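发件人：Ato 组台面操作小队
收件人：lutdale-manip 讨论列表
主题：Re: 腕部传感器到底帮了多少忙？

大家好，

先说声抱歉，这封信拖了快一个星期才回。周三下午本来已经写了一半，结果训练机器重启，草稿也跟着没了，只好从头来过。（也好，重写的时候又多看了几遍日志，有些话比第一稿说得稳当一点。）

先把上次那封信里的问题贴在下面，免得新加入列表的朋友要翻旧邮件：

> 你们二月份的小结里说，给 Caruso 策略加上腕部那一路输入以后，抓取成功率明显上去了。
> 我有两点不太放心。第一，提升会不会只是因为多训练了一阵子，跟那一路输入没有关系？
> 第二，你们的物体大多放在垫高的台子上，位置变化不大，策略会不会把台子的边当成了路标？
> 另外，失败的那些能不能分一下类？只给一个总数，我们这边很难复现。
> 还有，示范数据一共多少条，有没有剔除过？

问得都很在点子上，我一条一条来说。啰嗦的地方请多包涵，我们组里的人都知道我写信收不住。

先讲数据。这一轮一共录了 623 条示范，全部是遥操作录的，没有用仿真。剔除过一批，主要是操作者中途松了手又重来的那种，623 是剔除以后的数。说实话当初要不要剔除，我们内部吵了好一阵，有人觉得重来的动作恰好能教会策略怎么补救，这个想法我至今觉得有道理，只是这一轮想先把变量压少一点，就先放在一边了。原始文件都还留着，谁想拿去试，跟我说一声就行。

再讲对照。为了回答第一点，我们重新训了两个版本，步数一样，数据一样，学习率安排也一样，唯一的区别是其中一个把腕部输入整路置零。评测时每个版本各跑 200 次，物体用的是大家熟悉的那几样：带盖的瓶子、小纸盒、软管。目标位置按事先生成的列表来摆，两个版本用同一份列表，交替着跑，免得上午跑一个、下午跑一个，光线变了说不清楚。 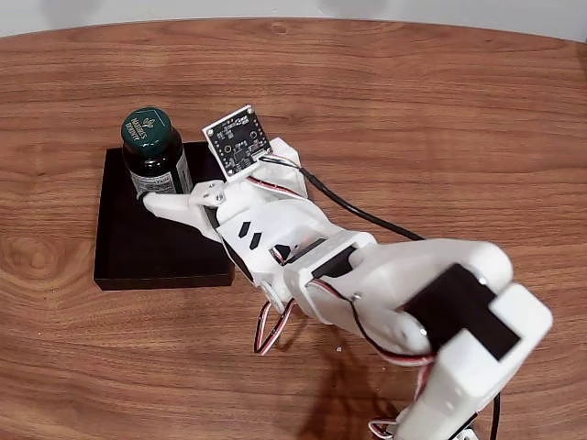

结果是这样：完整版比置零版多成功了 18 次。这个差距比二月份小结里写的要小，我得老老实实承认，当时的对比确实混进了训练时长的影响，您的怀疑是对的，谢谢您！小结我会改，改好以后放回 Dorkard 的共享目录，旧版也保留，方便对照。

不过有意思的是，这 18 次差距分布得很不均匀。瓶子上差得最多，纸盒上几乎看不出来，软管两边都不太行。我们把瓶子的失败录像一段一段看过去，大致能归成几种情况：手指合拢得太早，指尖先碰到瓶身，把瓶子往后推了一点再夹，夹偏了；从侧面靠近时高度偏低，手指刮到了台子；还有一种是夹住了，但提起来的时候瓶子慢慢打转，最后滑掉。第一种在置零版里特别多，完整版少了大半，所以我现在的猜测是，腕部那一路主要帮在最后合拢的那一小段，因为那时候固定相机的视线常常被夹爪自己挡住。第三种两个版本差不多，我觉得那是夹持力的问题，跟看得清看不清关系不大。

关于您的第二点，台子的边会不会成了路标，我们也做了一个小试验：把台子换成颜色跟桌面接近的，再挪动大约一掌宽的距离，瓶子照旧放。完整版的成绩掉了一些，置零版掉得更厉害。这么看，两个版本多多少少都在依赖台子，只是程度不同。这个试验跑的次数少，我不敢给数字，怕给了以后被人写进表格里去（我自己以前就干过这种事）。下一轮打算录示范的时候就把台子的高度和颜色打散，有几条干脆不用台子，直接放在木桌面上。

顺便提醒想复现的朋友一件琐碎的事：腕部线缆一定要留够余量。我们有一阵子末端位置总有一点漂，查标定查了两天，后来才发现手腕转到某个角度时线在拽它。重新理线以后好多了。舵机的零位也建议每天开工前对一遍，花不了多少工夫。

评测用的位置列表、两个版本的权重、还有失败归类的表格，我今晚会一起传上去。归类是两个人分开标的，意见不一致的条目单独标了颜色，欢迎大家挑毛病。特别想听听用过别的夹爪的朋友怎么看打转那一类，是加软垫管用，还是换个夹的位置更省事？

祝各位实验顺利，有空常来信！

Ato 组台面操作小队 敬上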